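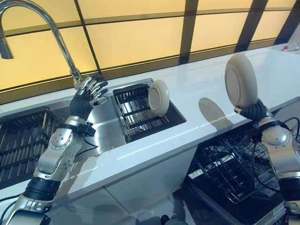
Stainless steel sink and white worktop.

PRESS RELEASE
For immediate use

Pakdale Borough Council adopts revised rules on members' interests

Pakdale Borough Council has approved a revised procedure for the declaration and publication of members' interests. The revised procedure takes effect in February and applies to all elected members, co-opted members with voting rights, and substitutes appointed to sit on planning or licensing matters.

The changes follow a review of the existing register by Urbańczyk, the council's external governance adviser. The review examined 805 entries made under the current procedure and compared each entry with the minutes of the meetings to which it related. It found that 11 entries had been published after the relevant meeting had taken place. In five of those cases the declaration had been made orally at the meeting and recorded in the minutes, but had not been carried over to the public register. In the other six the written form had been received in time and was held in the wrong file.

The review did not find that any vote would have been affected. It recommended that oral and written declarations be handled through one process, with a single point of entry and a time stamp.

We use cookies to improve your visit to this site. By continuing to browse you agree to our use of cookies. Accept | Manage settings

Main changes

Under the revised procedure, a member who holds an interest in an item on a published agenda must submit a written declaration by 5 p.m. on the working day before the meeting. A member who becomes aware of an interest during a meeting must declare it orally before the item is discussed, and must confirm it in writing before leaving the building. The clerk to the meeting will enter both types of declaration directly into the register.

Gifts and hospitality will be listed in the same register as financial and other interests. They are at present held in a separate ledger, which is available for inspection on request but is not published online. Offers that have been declined will also be listed, with the name of the body making the offer.

Members' employment outside the council will continue to be declared on appointment and whenever it changes. The revised form asks for the name of the employer, the nature of the post and any contract between the employer and the council. Close family members employed by the council, or by a member's own political group, must be declared on the same form.
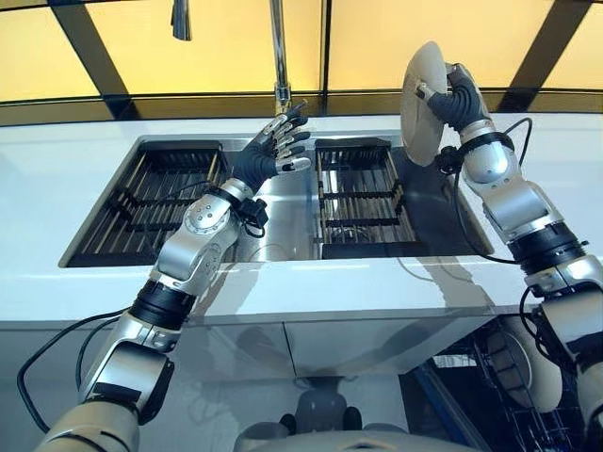

Publication and access

The register will be hosted on the Groltier records platform, which the council already uses for agendas and minutes. Each entry will carry a link to the agenda item concerned. Corrections will be shown alongside the original wording — no entry will be overwritten or removed while the member remains in office.

A printed copy will be kept at the council offices and at Dunby library. The printed copy will be replaced each Wednesday.

Sensitive entries, such as a home address where disclosure could put a person at risk, may be withheld on application to the monitoring officer. The register will state that an entry has been withheld and the rule under which this was done.

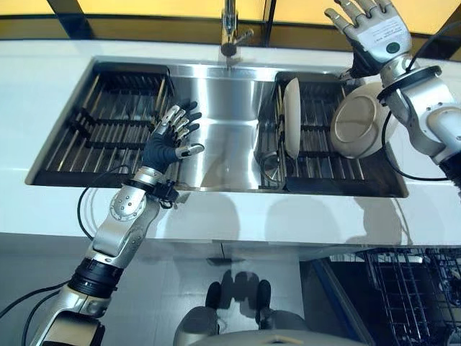

Transitional arrangements

Existing entries will be transferred without change. Members will be sent a copy of their own entries and asked to confirm or correct them before the new procedure takes effect. Complaints already lodged under the current procedure will be completed under that procedure.

Town and parish councils in the borough, including Dunby, are not bound by the revised rules but may adopt them by resolution. Model wording is available from the democratic services team.

Notes to editors

The revised procedure forms an annex to the members' code of conduct. The code itself has not been amended.

The Urbańczyk review and the council's response to it are published with the agenda papers for the meeting at which the procedure was approved.

Media enquiries should be sent to the Pakdale Borough Council press office.

Ends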